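Qui sommes-nous

Skancombe prépare des commandes pour de petites boutiques en ligne depuis un atelier de 36 personnes, situé rue Rutherford. Ulla Kokkonen et Mogens Lund ont fondé l'entreprise sur une activité simple : recevoir des articles très différents, les trier et les mettre en carton. C'est toujours notre métier.

Le tri et la mise en carton d'objets dépareillés sont restés longtemps entièrement manuels. Nous y introduisons maintenant la préhension mécanique, poste par poste, en commençant par les petites pièces.
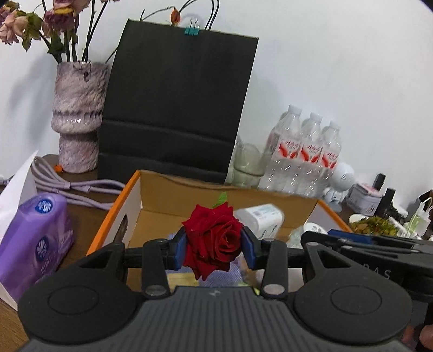

Le projet s'appelle Bistier. Il est suivi par Corinne Escobedo, responsable des postes, et par Martti Leinonen pour la partie technique. Les gestes sont d'abord essayés à la main, avec des pinces, sur environ 200 articles de formes et de matières variées. Une fleur ne se serre pas comme un boîtier rigide – les préparateurs le savaient avant nous, et ce sont eux qui fixent les consignes. 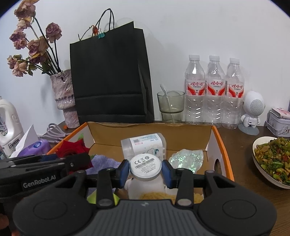 Aucun poste n'a été supprimé. Dix personnes ont suivi une formation au réglage et au contrôle, et les équipes tournent désormais entre trois tâches au cours de la journée. Certains préfèrent encore l'ancien rythme – nous en parlons chaque mois avec Sofia Vrettos, déléguée du personnel.

L'atelier se visite en mai, sur demande, à partir de 10 heures.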